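**Nanside Basketball Club: Friday notes**

Fri 24 November

The men's team lost at Okov on Tuesday, 74-69, and is now 5-3 in the league. Jong-dae Ji sat out with a sore left ankle. He did some light shooting at practice last night and will be checked again before the home game against Tadance. If he can't go, Nair starts at point guard.

Tip-off for the Tadance game is 7:30. Doors open an hour before. There are 200 seats on the home side, and season ticket holders should use the east entrance while the front steps are being repaired.

Attendance at the last home game was 687, our best since the July exhibition.

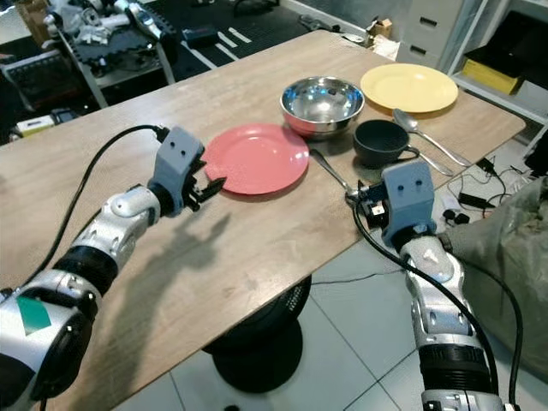
## Youth sign-ups

Winter league forms are due at the front desk by next Friday. The fee is $10 per player. Bring indoor shoes to the first session.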